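Panasiuk, le kit de démonstrations à la première personne : deux semaines de rayon, mon avis

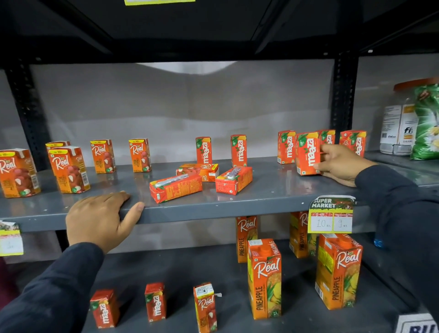

Bon, la question de départ. Est-ce qu'on peut apprendre à un robot à remettre un rayon en ordre sans jamais téléopérer le robot ? C'est la promesse de Panasiuk. Un kit, une personne, ses deux mains, une vue prise depuis la tête, et derrière une politique qu'on transfère sur le bras. Je l'ai pris pour notre tâche habituelle, le facing de petites briques de jus. Une tâche moche, et je l'ai choisie pour ça : des Maaza et des Real litchi debout, trois briques renversées au milieu de l'étagère, des pailles sous plastique collées dessus, et une main droite qui va saisir une Maaza pendant que la gauche reste posée sur le bord. Si la méthode tient là-dessus, elle tient sur pas mal de choses.

Je précise, le kit est acheté, pas prêté. Personne ne relit cet avis avant publication.

Installation
Rapide. Le casque se règle avec une molette derrière, bien. La sangle glisse si on a les cheveux attachés bas, moins bien. Le logiciel se lance du premier coup sous Linux, ce qui mérite d'être dit. La doc est en anglais, correcte jusqu'au chapitre calibration, ensuite il manque des étapes. J'ai fini par écrire au support, réponse le lendemain, polie, avec le bon fichier de config. Pourquoi il n'est pas livré avec, mystère.

La méthode en deux mots
On filme les mains nues. Le logiciel reconstruit la pose des poignets et des doigts, puis reprojette ça sur une pince à deux mors. La partie intéressante, c'est le masquage : l'entraînement se fait sur des images où les mains et les avant-bras sont effacés et remplacés par une silhouette neutre, pour que la politique ne s'accroche pas à la peau ou à la couleur des manches. Idée pas neuve. Bien exécutée par contre. Manches bleu marine très sombre chez nous, sur une étagère à dessous noir, je m'attendais à une cata. Le contour bave un peu côté droit, là où l'avant-bras prend beaucoup de place. Sans conséquence mesurable sur la suite.

Ce que ça donne
100 démonstrations enregistrées. Puis 485 essais sur le bras, étagère remise en désordre à chaque fois, par quelqu'un qui n'avait pas vu les démos. Je ne donne pas de pourcentage global, il ne voudrait rien dire tant les cas sont inégaux. En gros donc.

Saisir une brique debout, dégagée : ça marche. Presque ennuyeux à regarder.

Saisir une brique debout avec une autre cachée derrière : ça marche aussi, mais la pince accroche parfois la seconde et la traîne. Un humain glisse un doigt entre les deux. La pince n'a pas ce doigt. Perte pure au moment du transfert, et le papier de Bundiven dont la méthode s'inspire passe dessus en une phrase.

Relever une brique couchée : là, irrégulier. En longueur contre le fond, ok. En diagonale au bord, la politique hésite, avance, recule, finit par pousser. Deux fois la brique est tombée de l'étagère. Et la paille ! Quand elle se retrouve sur le dessus avec son emballage transparent, la prise se décale. Reflets ? Relief ? Pas eu le temps de creuser. Si quelqu'un a fait l'ablation, je suis preneur.

La main d'appui
C'est le point qui m'a le plus surpris. Les gens s'appuient. Ils posent une main sur le bord et travaillent de l'autre, sans y penser. Panasiuk traite par défaut les deux mains comme actives, du coup le modèle bimanuel apprend un bras gauche qui vient se coller à la tôle et n'en bouge plus. Sur un robot, c'est au mieux inutile, au pire un arrêt de sécurité. Il existe une option pour étiqueter une main comme passive. Bien cachée, menu avancé, troisième onglet. Cochez la avant de lancer l'entrainement, pas après comme moi. Une nuit de calcul à la poubelle.

Inna Chornovol, qui a porté le casque pour la majorité des démos, défend l'inverse : garder l'appui, parce qu'il dit quelque chose sur l'endroit où l'on va travailler. Elle a essayé en gardant seulement la position de la main gauche comme entrée, sans la reproduire en sortie. Un peu mieux sur les briques du bord. Trop peu d'essais pour que j'en fasse une conclusion.

Comparé à Rendmont
J'avais le Rendmont avant. Téléopération classique, manettes, on pilote le bras directement. Données plus propres, aucun problème de transfert, et une lenteur à pleurer. Avec Panasiuk on enregistre à vitesse humaine, la fatigue vient plus tard et se voit moins dans les gestes. Pour du rayon, je ne reviens pas en arrière. Pour de l'insertion fine, je garderais Rendmont. Le mélange des deux jeux est prévu par le logiciel, pas testé.

Ce qui m'agace
Le casque chauffe. Le câble part du mauvais côté pour une droitière. L'export au format Pirncombe perd les horodatages des mains quand l'une sort du champ, bug connu, ouvert depuis août, toujours là. Le visualiseur est joli mais plante sur les séquences longues. Et les étiquettes de prix à l'avant de l'étagère, accrochées au bord, passent pile là où le poignet descend : la reconstruction saute pendant quelques images, il faut lisser à la main.

Pour qui
Un labo qui a déjà un bras, quelqu'un à l'aise en Python, et une tâche de prise et dépose avec du désordre. Pas pour un premier projet. Pas pour un magasin qui voudrait brancher et partir.

Note : bon achat, avec deux réserves, le transfert vers la pince dès que les objets se touchent et la doc de calibration. Mise à jour de l'avis si la prochaine version corrige l'export.

Publié le 28 mai 2020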